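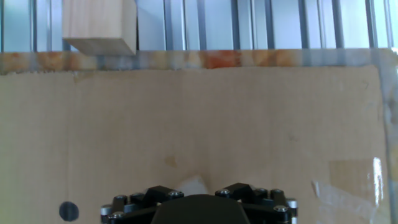
Drying Time and Shrinkage in Small Pieces of Softwood

Project report, second year, Materials and Structures
Ruoxi Tan

Background

Wood takes up water from the air and gives it back. When it gives water back it gets smaller, mostly across the grain and very little along it. Every woodworking book says this, and our lecture notes give shrinkage values for a few species. The values are for wood going from fully wet to oven dry, which does not happen to a chair or a shelf. I wanted to find out how much a small piece changes in an ordinary heated room, and how long it takes to stop changing.

The question came from a summer job. In June I worked at a joinery shop in Nistitz that makes drawers and small boxes. The shop buys spruce from a yard called Stivberg, and the boards arrive with a moisture content the yard describes as "shop dry." The joiners leave the boards stacked indoors before cutting them. One of them left his for two weeks, another left hers for a month, and both were sure they were right. I could not find a written rule.

Material

I used spruce from one board so that the pieces would be as alike as possible. The board was 20 mm thick and came from the Stivberg yard. I cut it into blocks 139 mm long, with the same width for all of them. The length was set by the board. I had planned on 150 mm, but there was a knot near one end, and cutting around it left less than I wanted.

I kept the blocks in three groups. Group A had bare ends. Group B had the ends coated with wax. Group C had all faces coated except one wide face. The wax was ordinary candle wax melted in a can and brushed on in two coats. It cracked at the corners on a few blocks and I brushed those again before the first weighing.

All blocks were soaked in tap water before the test. Some floated, so I put a tray on top with a brick on it.

Measuring

Each block was weighed on a kitchen scale from Umach with a limit of 500 g and a resolution of 1 g. I borrowed a better balance from the chemistry lab for the first and last weighings. Width and thickness were measured with a dial caliper at a pencil mark in the middle of the block. Length was measured with a steel rule because the caliper was too short.

The blocks stood on edge on a wire rack in the corner of the project room, away from the radiator and the window. I weighed them at nine in the morning. For the first 15 days I did this daily and after that every third day. A hygrometer on the rack showed humidity between 38 and 46 percent for most of the test. It went above 50 once, when it had rained for several days and the heating was off.

At the end I dried one block from each group in the oven at 103 degrees until the weight stopped changing. This gives the dry weight, and from that the moisture content can be worked out:

moisture content = (weight - dry weight) / dry weight x 100

I used the ratio from the oven-dried block to estimate dry weights for the others in its group. This assumes that they all had the same moisture content at the end, which I think is close but did not check.

Results

Group A lost water fastest. The weight dropped steeply in the first few days and then the curve flattened. By day 15 the daily change was too small for the kitchen scale to show.

Group B followed the same shape but more slowly. The difference between A and B was clear in the first week and small by the end of the second. I expected the end grain to matter more than it did. Water moves much faster along the grain than across it, but a block of this shape has a large area of side grain compared with its ends. A longer board would show even less difference, at least away from its ends.

Group C was still losing weight when A and B had leveled off. These blocks also cupped. The uncoated face dried first and shrank while the coated side was still wet, so the dry face became hollow. The cup was visible with a straightedge laid across the face. It became smaller toward the end of the test but did not go away on any of them.

Width changed the most in all groups. The change in thickness was smaller, and the change in length could not be measured with the rule. This agrees with the lecture notes, because the board was flat sawn, so the width of the blocks ran mostly around the growth rings and the thickness ran mostly through them.

Two blocks in group A had small cracks in the end grain by day four. Neither grew longer than a few millimeters. There were no end cracks in group B.

Sources of error

The kitchen scale is the weakest part. A change of 1 g is a large share of what is left to lose in the second half of the test, so the flat part of the curve is less certain than it looks on the graph. The caliper has enough resolution, but my readings depended on how hard I closed the jaws. I repeated one set of readings on the same afternoon and some of them differed by 0.05 mm.

Wax adds weight. I weighed the blocks in B and C before and after coating and subtracted the difference, but a few flakes came off during handling. The oven block also lost its wax in the oven, so I scraped it before drying, and some wood may have come off with it.

All of the wood came from a single board. A board with wider rings could behave differently.

What I would change

I would use the lab balance for every weighing. I would also include a set of blocks that had not been soaked, taken straight from the yard, since that is the case the joiners care about. My blocks started much wetter than anything the shop buys, and the two-week result should not be used as advice on stacking boards.

Hamel's handbook has a chapter on stickers and air gaps in stacks that I read too late to use. A small stack with spacers, weighed as a whole and then board by board, could be done with the same rack and the same room.

The weight tables and the caliper readings are in the appendix, with the repeated readings marked R.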